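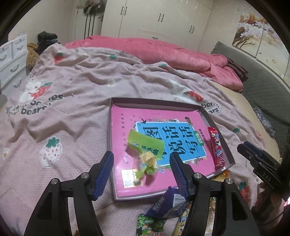

Snacks and a pink Chinese book on the bed, both grippers at work.

Hi all at Ursu, time for the July update! We wanted 1,000 good packing runs for Nitinley and we're at 289 short, all down to one fault. The left and right finger readings drifted apart partway through longer sessions (a loose connector, grrr), so the log said "closed" while the fingers were still open. We've pulled 8 sessions and will redo them. Flurura is sending 2 new cables to the Brimberg office, and until they arrive we're stopping to check the zero between runs. It's slow going, but no extra money needed! I'll send the new counts in August.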